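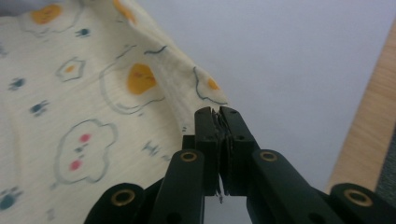
Print this page
E-mail this page

Section 2 — Getting the cover on, off and folded

Applies to the Tillon light cover, all prints (egg and cloud, plain cream, stripe). For the heavy winter cover see the Urnix sheet, different ties.

Before you start
Clear a flat surface, bed or big table. Take off rings and watches. The weave is light and it snags.

Putting the cover on

1. Turn the cover inside out. Care tag should be facing you now.
2. Find the two ties in the top corners. Tie them to the loops on the quilt. Double knot, not too tight.
3. Reach in through the open end, grab both top corners, quilt and cover together.
4. Flip the cover back over the quilt. Shake. Shake again.
5. Work down the sides. Pull the hem by the edge only, a small pinch at a time.
6. Tie the bottom corners, close the snaps from the middle outward.

NOTE: Print goes on the outside. Sounds obvious. The back of the egg print is pale and people do get it wrong in bad light.

CAUTION: Don't pull from the middle of the cloth. It stretches and the creases stay in.

Taking it off

1. Open all snaps. All of them — half open is how the hem tears.
2. Untie bottom corners, then top.
3. Hold the quilt by the top edge, let the cover slide down.

Washing

Cold or warm, gentle cycle, inside out. First wash on its own. No bleach. Up to 50 washes before the print starts to fade, fewer if you tumble it hot. Line dry if you can, otherwise low heat and take it out while its still a bit damp.

Folding for the shelf

1. Lay flat, print side down. Smooth from the center out with your palm.
2. Lift one long edge and bring it to the other. Match the corners first, then the hem.
3. Fold in half again the same way.
4. Fold the short ends to the middle, then close like a book.
5. Tuck the ties inside. Loose ties catch on everything.

NOTE: If the edges wont line up the cover was probably hung by one corner. Damp it, smooth it, let it dry flat, start over at step 1.

CAUTION: Don't store under heavy boxes. Not in plastic either, it needs air.

Missing ties or snaps
Snap pack is part 13, ties are part 200. Write to Barbara Wysocka at Duangkaew and say which print you have.

Steps checked by Sakda Thongdee, September 2019

Print this page
E-mail this page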